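FOR IMMEDIATE RELEASE
29 Nov 2018

Fulteditz Shared Workshop Opens Its Members' Build, the Tai Two-Finger Arm, to Anyone Who Wants the Plans

FULTEDITZ — After 17 months of evenings, borrowed clamps and a great deal of coffee, the members of the Maken shared workshop are very happy to announce that the plans for Tai, their home-built tabletop robot arm, are now free for anyone to download, print, cut, solder and improve upon.

Tai began in July of last year as a rainy-evening idea among a handful of members who wanted an arm that could sit at the edge of an ordinary table and do small, patient chores. Picking up a scrap of paper and dropping it in a bin sounds like nothing at all until you try to teach it to a machine, and the group spent the better part of its first winter on exactly that. Paper slides, curls, sticks to the table and folds over on itself. The first set of fingers was too smooth, the second was too wide at the tips, and the set in use today is angular and pointed at the tip so it can get under a lifted edge.

The parts for one arm come to 600 dollars if everything is bought new, and a good deal less for anyone with a well-stocked junk drawer. The full package includes cutting drawings, a wiring diagram, the parts list and a long assembly guide that several members wrote together and then argued over — kindly, for the most part — until every step made sense to a person who had never built a robot before. The control software was written with help from Ernura, a small local firm that has been generous with its time and its spare motors.

A Pair Is Better Than One

Most people will want to start with a single arm, and the guide is laid out that way. The workshop's own setup uses 2, mounted so they reach in from either side, and members have grown very fond of working with it like this. One side can steady a thing while the other does the lifting, and a wide wooden table gives both of them plenty of room. Practice pieces are whatever is handy. Pale green paper slips, flat or folded, have become the favorite, along with a ribbed navy bin and a clear plastic bowl. 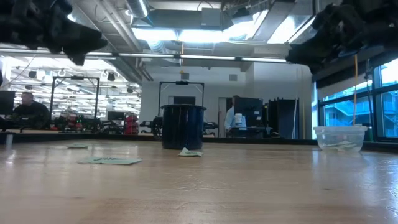
Build Nights and How to Join

Maken will hold a series of build nights through the winter for people who would like company while they put an arm together. There is room for 30 builders in the series, and tools are shared. Bring your own parts or order a kit through the front desk at least two weeks ahead. Beginners are warmly welcome, and younger builders may come along with an adult.

The plans can be picked up on a memory stick at the desk or downloaded from the workshop's website. Questions about the build nights, the kits or the plans themselves may be sent to the Maken front desk in Fulteditz, where they will be passed along to the Tai group.

###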